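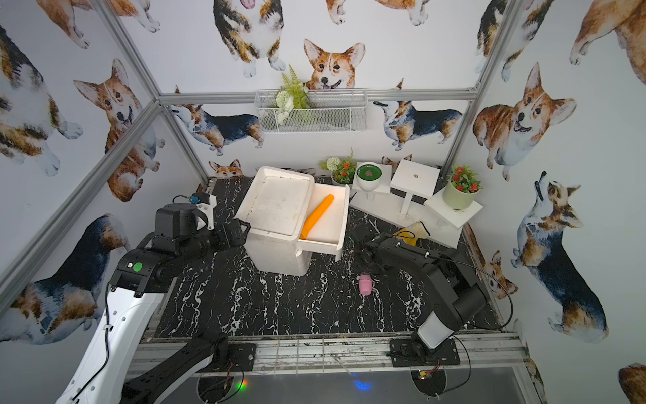

Two arms over the black marble-patterned worktop.

Playtesters wanted for Killex
Posted 27/03/2022

Dretine is looking for players to take part in a closed playtest of Killex, our online co-operative dungeon game for PC. The test is run from our studio in Testcombe, but everyone taking part will play from home.

We have 295 places. Last time, in January, we opened the first two dungeons only and the servers were up for a single weekend. The coming test is longer and covers a good deal more of the game, including the harbour town, the crafting system and the first boss fight built for a full group.

What you will be doing

The test runs for 14 days. We ask you to play for at least 35 minutes a day on most of those days, and to join two group sessions in the evening, one in each week. Group sessions last nearly two hours. You will be given a choice of dates when you sign up and you can swap later if there is room.

After each group session there is a short form to fill in. Please write what you think, even if it is only a line or two. We would like to hear where you got lost, where you got bored and which fights felt unfair. Bug reports go through a separate button in the pause menu, which attaches your log for you.

Healers are badly needed. In January most people picked the archer or the knight, and groups were kept waiting for a third role. If you normally play support in other games, say so on the form and we will put you near the front of the list. The healer has been reworked since then and now has a proper attack – a slow one, but it does hurt.

Who can apply

You must be 18 or over and living in the UK or Ireland. You need your own PC and a steady internet connection. Killex does not run on Macs or consoles at present. A headset is useful for the group sessions, though text chat works too and you will not be marked down for using it.

You do not need to be an expert. We have plenty of people who finish everything on the hardest setting. We are short of people who play online games once or twice a week, or who gave up on them a few years ago.

People who work for another games studio cannot take part this time. If you played in January you can apply again, but your old character will not carry over.

What you get

This is an unpaid test. Everyone who attends both group sessions and sends in both forms will receive a free copy of Killex at launch, along with the Testcombe cloak for one character. Your name can go in the credits if you want it there.

You will have to agree to keep the test private. That means no streaming, no screenshots and no posts about the story. The agreement is a page long and is sent with your place.

How to apply

Fill in the sign-up form on the Playtests page. It asks for your PC details, the games you have played lately, the role you prefer and the evenings you are free. Please use an email address you check often, as places that are not confirmed within a few days go to the next person.

Gheorghița Tudose runs the playtests and will answer questions sent through the contact form. Put "Tudose – playtest" in the subject line so that it reaches the right inbox.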